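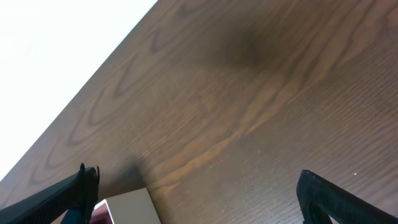

Gripper won't close on small cartons, Pellon arm

My Pellon arm has started stopping dead just before it grabs. It drives down over the box, holds with the fingers wide open, then throws fault 743 and sits there until I clear it. The wrist camera view has the box low between the fingers, tucked in close to the left one, with a lot of bare table between that and the right finger. Same program has run since May without trouble. Force limit is set to 40. Is this the gripper or the camera?

Home Questions Unanswered Tags Log in

2 answers

Check your centring first. On mine 743 came up when one finger would touch well before the other - the controller sees the side load and refuses the grip. Jog it by hand over the box, close at 30 per cent speed and watch which finger gets there first. If it's the left, redo the tool offset. Turn the power off at the wall before you put your hand near the fingers to check for play in the mount. Mine had a loose screw on the Lumbao adaptor plate and had drifted a couple of millimetres.

Had the same with a Humden gripper, gave up and swapped the cable. Seems OK now. Might be the colour of the table too, not sure.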